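Wadell exchange desk: is store credit really the only option now?

flirkico_fan
Bought a coat from the Wadell in Bidgate in August. Tried it on again at home under normal human lighting and discovered it was green. I had been living with the idea of a navy coat. Took it back with the tags on and the receipt in hand, and the guy at the desk offered me store credit with the expression of a man granting a royal pardon.

The sign behind him said refunds within 20 days. I was on day five. He said the sign was "the old sign." I asked where the new sign was and he said it hadn't come yet. Has anyone gotten actual money out of this place lately?

oldbootlace
Yes, but I had to say the word "manager" and then stand there. The standing there is the important part. Bring a snack.

The policy on the back of the receipt is what counts, at least that's what they told me when it suited them. Mine said original form of payment. Turn yours over and read the gray print before it fades to nothing, which on Wadell paper takes a long weekend.
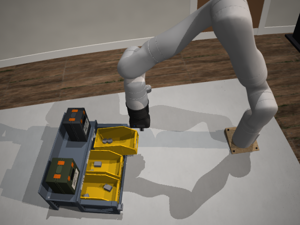

pennywhistle73
Going to disagree with oldbootlace on the manager thing. I asked for the manager and got one, and she was worse. She explained that sale items are store credit only and that everything in the store is always on sale. I looked around and she had a point. There was a SALE banner over the umbrellas that I'm pretty sure predates the building.

flirkico_fan
Was your stuff marked as sale on the receipt, though? Mine just says COAT MISC, then the price. No discount line anywhere. I'm a little hurt by the MISC.

pennywhistle73
It said SALE 0%. I am not making that up. Zero percent off, and therefore final.

Moth_Eaten
I worked returns for two years (different chain, same carpet) and I'm going to be the unpopular one here. The kid at the desk doesn't write the policy, doesn't print the signs, and gets a talking-to if his refund number is higher than his credit number. Be annoyed at Wadell all you want. Just don't practice your courtroom speech on him at 9 in the morning.

oldbootlace
I don't think anybody gave a speech. The original post was one question about a sign.

Moth_Eaten
"Expression of a man granting a royal pardon." That's a guy with a face.

flirkico_fan
Fair, he might just have the face. I was polite! I said thank you for the store credit I then didn't accept.

Anyway, the back of the receipt. I dug it out of the bag and it says 20 days, original form of payment, "except where excepted." No list of the exceptions. So I'm going back tomorrow with the coat, the receipt and, on the advice of this thread, a granola bar. I also checked the card statement and the charge is under Akande Retail, so either Wadell changed hands or I've bought a green coat from somebody else entirely.
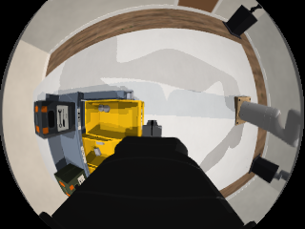
If it did change hands, that might explain the sign that hasn't come yet. It doesn't explain why the one hanging on the wall doesn't apply in the meantime. I'd have thought you keep the old rules up until you have some new ones to put there.

pennywhistle73
Mine said Akande on the statement too, and that was back in spring. They've had time to order a sign.

oldbootlace
If they still say no, dispute it with the card company. Take a picture of the wall sign first. Mine went through that way with a toaster and I never had to speak to a person, so it was the best shopping experience I've had in Bidgate.

Moth_Eaten
Don't open with a dispute, please. Some stores ban the card after and then you're really stuck. Ask them to show you the exception in writing. They won't have it, and usually the refund button gets found at that point.

flirkico_fan
Update. Got the money back - minus the price of the hanger, which they say I kept. I did keep the hanger. It's a decent hanger.

pennywhistle73
How much was the hanger

flirkico_fan
Two dollars. It was not on sale.

Related threads
Flirkico gift cards: do they expire or not
Bidgate parking validation, which stores still do it
Receipt paper fading, anyone tried a photocopy
Coat looked navy in the store (merged)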